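# Where the Paint Goes First

Wear in coated sheet steel follows the load
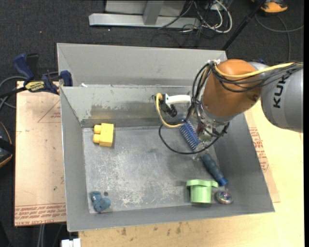
*Scuffed grey coating and scratched bare metal in a sheet-metal bin.*

Paint on a storage bin fails at the edges and on the floor. At the Fallham depot, Guangming Xiong has kept inspection records for 68 painted steel bins over two years. Each is checked every April for coating loss, dents and rust.

The floor takes the most damage. Parts are dropped on it, dragged across it and scooped out, and each pass removes a little of the coating. Sloping walls wear more slowly, as contact there is brief and at a shallow angle.

Two finishes are in common use. Wet paint is cheap and easy to touch up, but it is thin at corners. Powder coating is thicker and resists knocks better, though a deep chip lets moisture creep under the film. Boyang Liang, who runs the finishing line at Pondelel, bakes test panels at three oven settings and scores each with a weighted steel point. The panels that cure too long turn brittle and flake at the score.

Bare steel is acceptable indoors if the air is dry. Where it is not, Xiong's rule is to strip and recoat once rust reaches a welded seam. Surface rust on an open floor is brushed off and oiled.

Bins used for food or wet parts fall outside these records. Fallham buys those in stainless steel, unpainted.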